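Two-arm kitchen sim: how many teleop demos before you start training?

zdelic
I'm collecting demos in simulation for a two-arm counter task and I'd like a sanity check on numbers.

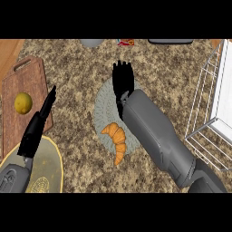 The task is to put the croissant on the cutting board without knocking the lemon off it. Object positions are randomized a little at every reset. I have 16 clean episodes so far and they took me most of an evening. My plan was 500 before the first training run. Is that reasonable or am I wasting my time?

normunds_s
Train now. 16 is not enough to get a working policy, but it's enough to find out that your action scaling is wrong or your gripper signal is flipped. I recorded for two weeks on the Ludia setup before I found a frame offset between the left arm and the camera. All of that data went in the trash.

spyros.p
Agree with training early, don't agree that 500 is the wrong target. For one pick and one place with small randomization you can get by with less. If you want both arms to matter, you need it. What is the left arm doing in your demos?

zdelic
Mostly staying out of the way. In some episodes I hold the board with it, in others I don't.

spyros.p
That's your problem, more than the count. Pick one. If half the demos hold the board and half don't, the policy will drift the left arm toward the board and stop partway.

mtodorova
Not sure I buy that. A diffusion policy handles two modes fine as long as each one is done consistently. We had mixed strategies in the Pelix set and it picked one and stuck with it. Averaging is what you get from plain regression.

spyros.p
It handles them fine with over 500 episodes. She has 16.

mtodorova
Fair. Then label them at least, so they can be split later. Don't delete anything.

v_ivanov
Two things from me. Check how the croissant behaves on contact. If the collision mesh is one convex hull, the fingers will stop on air on the inside of the curve and you'll teach the policy a grasp that only works in your sim. Also keep the failed episodes where you recovered – a dropped pastry picked up again is worth more than another perfect run.

normunds_s
Recoveries yes, but cut the part where you sit there thinking. Idle frames taught my policy to hover over the object forever.

zdelic
Checked the mesh and it is a single hull. Redoing it with a decomposition tonight. I'll label the 16 by whether the left arm holds the board, and record everything new with the left arm parked. First training run after that, will post the curves.

v_ivanov
Post rollouts too. The loss curve won't tell you much.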